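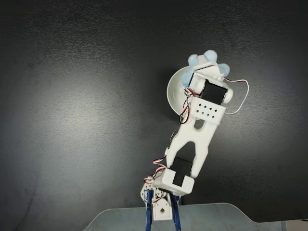
The Vans That Run the Wedding Season

Lamai Wannasri keeps her bookings in a paper ledger, even though the company has had dispatch software for years. The page for the last Saturday in January already has no empty lines. It is September 2022, and couples who put off their weddings for two years are all trying to get married in the same few months.

Wannasri owns Triline, a charter van company with 20 vehicles. Most of the work used to be airport runs. Now more than half is group transport for weddings, company parties and school reunions, and the airport trips get fitted in where there is a gap.

A typical wedding job starts at the hotel. Two vans take the family to the ceremony in the morning, then go back for the guests. For a party of 500, that can mean vans circling from noon until after midnight, with drivers changing over at dinner. The fleet carried guests for 759 separate events in the last full year before the shutdowns. Wannasri expects to pass that number by spring.

Finding drivers has been harder than finding customers. Several left for delivery work in the slow period and stayed there, where the hours are more regular. Triline now pays a late rate for any trip that ends after 11 p.m. and sends drivers home in a company car if the buses have stopped.

Oranuch Thongdee has driven for the company for nine years and trains the new hires. She spends the first day on parking. Hotel driveways are narrow, she says, and the florist's truck is usually in the spot you were promised. New drivers ride along to the Chaimongkol, a riverside hall with one gate for arrivals and departures, before they take a wedding alone.

"If you can turn a full van around there at ten at night, you can work anywhere," Thongdee says.

Prices have gone up along with fuel. Triline charges by the block of hours, with a four-hour minimum, and the customer pays for waiting time whether the van moves or not. Many people don't realize this when they call. They picture two short trips and ask to be billed for two short trips. Wannasri tells them the van can't take another job in between, and some of them hang up.

Competitors handle it differently. Brarari, which runs larger coaches, quotes a flat price per event and adds a charge for each extra stop. For one big group going to one place, that often comes out cheaper. For guests spread over four hotels, it usually doesn't.

Thongdee's advice to couples is to name one person who is not in the wedding party as the contact for the drivers. Last month she waited 40 minutes outside a hotel while the only phone number she had rang in the bride's handbag.

Her next job is a retirement dinner on Friday, two vans, pickup at 5:30.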